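Slide 1: Good evening. I speak on why we lose small things at home. Speak slowly here. Thank Gun-woo Ko for the invitation.

Slide 2: My kitchen test in August. Each night I wrote down what was left on the table. After 15 nights the list had 133 items, most of them paper. 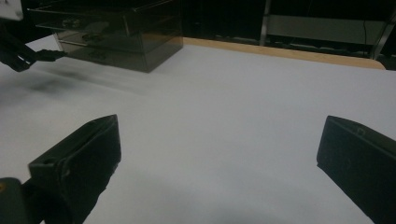
Slide 3: One place for keys
Ask the room: who looked for keys this Tuesday? Wait for hands. Then tell the story of my father and the bread tin.

Slide 4: The table is not a shelf. We put a thing down for 2 minutes and it stays the whole week. Pause, drink water. 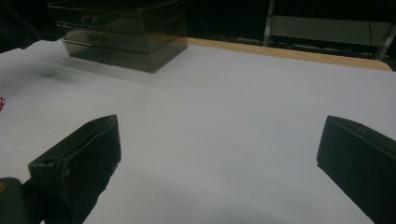 White surface, with a wide gap left bare.

Slide 5: Questions, then tea.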